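Ticket: Second two-arm cell, what to order before the budget closes
Opened by: Darcy Hoani
Assigned to: Saeed Sadeghi
Status: Waiting on quote
Priority: Normal

Darcy Hoani wrote:
We want a second cell like the one on the Seltodmont bench and I have to hand in a parts list. The Arstead quote covers two arms, two grippers and the power supplies. It does not mention wrist cameras, cables or the table. Is that everything we need to buy on top, or am I missing lines? Also, purchasing asked if one arm would do. I told them I would check.

Saeed Sadeghi wrote:
One arm won't do for the pen work. Both grippers have to get to the middle of the table, and that also sets how far apart the bases go. Pictures of the current cell for reference. 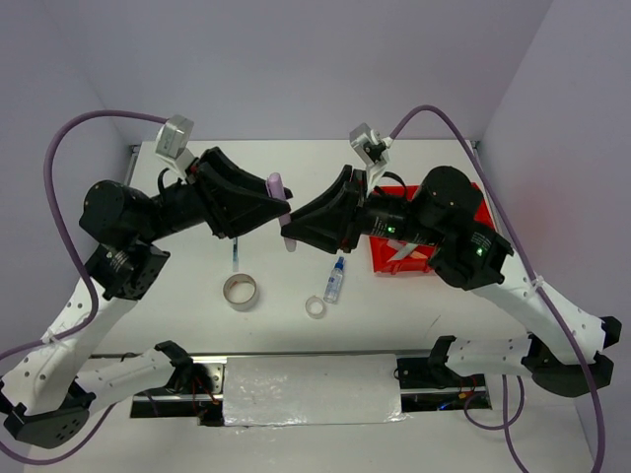
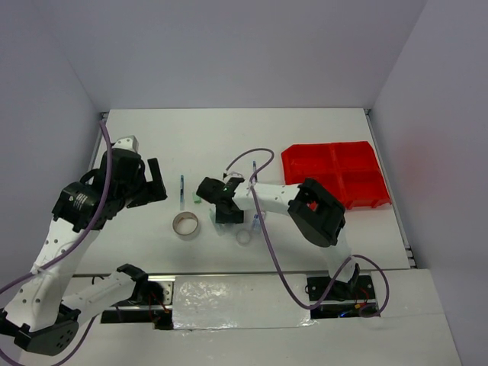
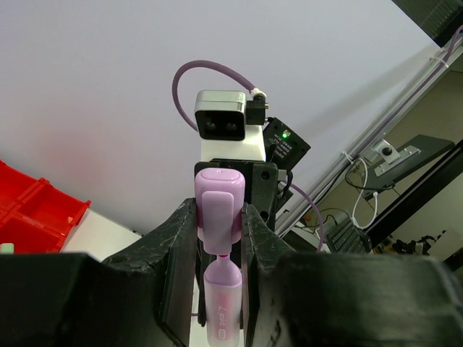 Current cell. First two: both arms over the table. Third: close view at the grippers, with a depth camera behind the highlighter.

Lines missing from the Arstead quote:
Wrist cameras, one per arm, plus a spare. Brackets are separate.
Camera cables. Get the long ones. They have to follow the arm down to the front of the table and still leave slack when the wrist turns. Short cables were the reason for two of the dropouts we logged last year.
Front rail and clamps for the bases.
Wall panels. Plain, pale, same color as now.
Divided trays. Cheap, buy extra.
Spare gripper fingers. The ones we have are scuffed. I would budget one spare set per arm.

Darcy Hoani wrote:
Thanks. Kerkard has the rail and clamps in stock. Hoekstra wants 800 for the wall panels, cut to size, and says 19 days. Can we skip the panels and put the table against a wall?

Saeed Sadeghi wrote:
I would keep them. Without panels the cameras pick up whatever is going on in the room, and I don't want the two cells to look different from each other. If something has to go, drop the spare camera and order it next quarter.

Darcy Hoani wrote:
OK, panels stay, spare camera moved to next quarter. I added 50 for tape, pens and other small table items. Arstead is checking if they can bundle the cables - no answer yet. I will update the ticket when the new quote comes in.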